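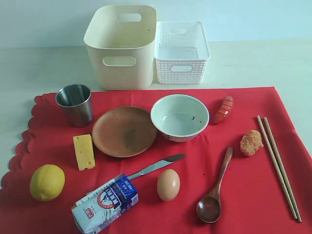 Kolamdale Community Kitchen: progress report to the Ruddock Fund
Period covered: August to November

1. Summary
The cookery and household budgeting course is running to plan. The first block of sessions finished in October and the second began in November. Spending is within the agreed limits, apart from the ventilation work described in section 3.

2. Delivery
The first block had 68 people enrolled, split between morning and evening groups. Each group followed 12 sessions covering meal planning, safe storage, knife skills and low-cost main meals. Attendance in the evening groups fell after the clocks changed. The start time has been moved from 7.30 pm to 6.45 pm for the second block so that those travelling from Ferkamum can catch the last direct bus.

The recipe booklet is in its second draft. Quantities are now given for two and for four people, as requested in the feedback forms. Oven temperatures have been checked against the fan ovens in use at the centre.

3. Premises
Hevico replaced the extractor fan in September. The original quotation did not include making good the ceiling, and this added £737 to the cost. The sum has been met from the contingency line – no further call on it is expected in this period.

The hot water supply remains slow to recover after washing up. An engineer is due to inspect the boiler before the end of the block.

4. Budget
Ingredients are nearly £600 under forecast, mainly owing to bulk buying of rice, pulses and tinned tomatoes. We ask for permission to carry the underspend forward to printing.

5. Next period
Finish the second block. Send the booklet to print. Agree dates for the food hygiene certificate.

Stavros Grgić
Project manager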